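Search this site
Enter keyword
Go

Harkine bring the kitchen party back to Irnden hall

Mar 24, 2019

Print this article | E-mail this to a friend

Get your dancing shoes out, because Harkine are coming home! The five-piece fiddle and accordion band will play two nights at the Irnden hall in May, their first shows in town since they packed up the van and went off to do the summer festivals. Anyone who was squeezed in along the back wall last time will know how good this news is.

The shows mark the release of Nornari, the band's second album and easily their liveliest. It has 18 tracks, most of them dance tunes learned by ear from older players up and down the valley, with a handful of new waltzes and one slow air that brings the whole record to a hush before the reels come tearing back in.

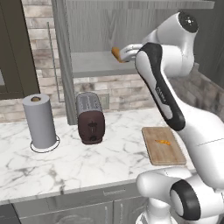 If you only know Harkine from the radio, you've been hearing them at their most polite. On stage they stretch things out. A set that runs four minutes on the album can go for 12 if the floor is full and the accordion player is in the mood, and the tempo has a way of creeping up until even the people holding plates are stamping along. The new record gets closer to that feeling than the first one did. It was cut live, everybody in the one room, and you can hear chairs creak and someone laugh just before the last tune.

The band say the songs they love best are the kind that used to be played in kitchens, with the table pushed against the wall and the neighbours coming in the back door without knocking. That's the flavour they're after in May. There'll be no raised stage on either night. The players will set up in the middle of the floor with the audience all the way around them, and the dancing will go on wherever there's space for it. 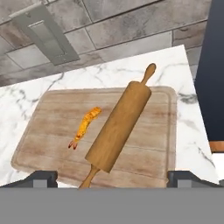
Rolling pin and board on a marble benchtop.

Opening both nights will be Lindemann, a fiddle and guitar duo who have been winning over crowds at the small halls along the coast. They play older, quieter music than Harkine, with close harmony singing that really rewards a bit of shush from the audience, so please get there on time for them. Word is that both acts will join forces for the final bracket, and if the rehearsals are anything to go by it's going to be a ripper finish.

There's also a free tune-learning session on the second afternoon, open to all ages and all instruments. The band will teach two tunes from the album by ear, slowly, phrase by phrase, and anyone who gets them under their fingers is welcome to sit in for the first dance that night. Beginners are very welcome (so are bodhráns, within reason).

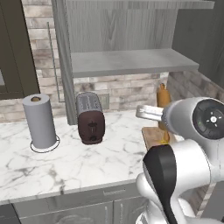

The hall holds 266 for this sort of set-up, and the first night is already filling. Seats are limited to the outer ring, and 72 of them will be held for people who'd like to sit for the whole evening, so mention it when you book if you need one. Doors open an hour before the music on both nights. Supper is included in the ticket price and kids under 12 get in free with a grown-up.

Tickets are on sale now from the hall office and the record shop on the main street. Copies of Nornari will be for sale at the door, on CD and on a small run of vinyl with a gorgeous hand-coloured sleeve. The band will hang around after each show to sign them.

Print this article | E-mail this to a friend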